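The Kitchen That Never Gets Dirty
At Drivisine, a robot learns to tidy up in a room made of software
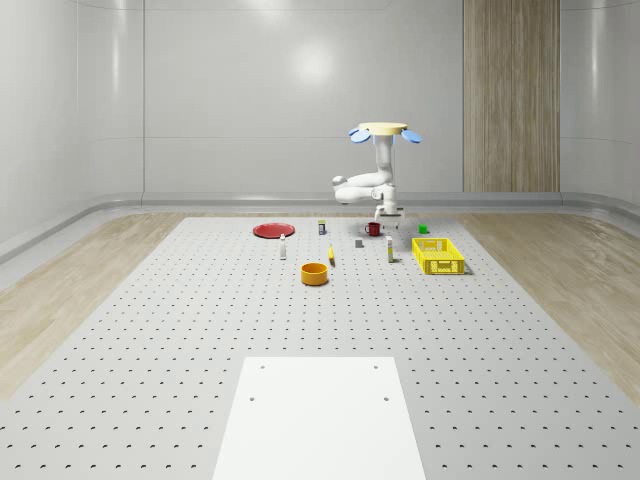

Nineteen tries before lunch

Dong-hyun Cheon has spent most of Thursday morning trying to put a red mug in a yellow basket. He does not own the mug. Strictly speaking there is no mug, only a simulation of one, on a perforated table in a white room with a nice wood floor that will never need mopping.

Cheon works at Drivisine, a small company upstairs from a tire shop in Dresberg. His job is to steer a virtual arm through household chores so that a learning system, known in the office as Rutherford, can study the recordings and eventually do the chores itself. Each recording is called a demonstration. A good day is 70 of them. By noon he has 19, two of which he describes as "art."

The rest are merely usable, and usable is the point. Early on, Cheon made every grasp as smooth as he could, and Rutherford duly learned to be helpless the moment a cup sat slightly crooked. Now he fumbles on purpose. He comes in too far to the left, backs off, tries again. His mother, he says, is proud that he is paid for this.

The banana question

Between runs the software shuffles the props: plate, bowl, bottles, a gray block with no obvious place in anyone's kitchen. The banana, or the yellow thing everyone has agreed to call a banana, causes the most arguments. Should the gripper take it by the middle or near the end? Cheon favors the middle. A colleague favors the end, and for most of September Rutherford favored dropping it.

Herex, the client, wants over 60 hours of recordings before anyone tries the system on a real arm with real dishes. Cheon has offered to bring the dishes from home. He has a set he never liked.

After lunch he moves on to the green cup.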